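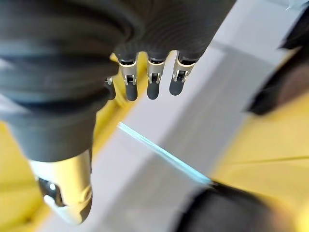 Slide 1. The hand over the bench, seen from its own wrist.

(Leave this one up while people find their seats.)

Good evening, everyone, and thank you for coming out. I'm going to talk about the day a small group of us spent at Cledanon for their open day in March, and I'll try to keep to time, though those of you who know me will have made your own arrangements.

Start with the fingers. Point out the silver brackets in the middle of each one, with the little black hinge sitting inside, and then the dark rounded tips. I'd expected a sort of claw, I suppose, and I spent a good ten minutes just looking at those joints before Els Goossens kindly moved me along so that other visitors could have a turn!

Mention the ribbed cover over the palm. It put me in mind of a concertina, and Behrouz Asadi, who was running the demonstration, said he hears that from most people over forty.

Pause here for the thumb. Ask everyone to hold up a hand and try picking up a pen without using theirs. (Give them a moment, it always gets a laugh.)

Then the story of the morning. We had 65 visitors in a room set out for 54, so there was a fair bit of shuffling and some very good-natured standing at the back. Behrouz talked us through how the fingers are lined up before they close on anything, and he was lovely about questions, even mine about whether it gets tired. It doesn't, but the cover does wear, and they change it after 400 hours.

Milan Van Dijk asked about the thin blue strip on the bench, and that led to a long and rather enjoyable detour about marking out work surfaces. Skip this if we're running behind.

Next slide: the tea room and the Zedness stand.

Remember to thank Toon Wouters for driving the minibus, and to say that the sign-up sheet for the Galtomano visit is by the door. Names by 9 April 2026, please, and do write clearly.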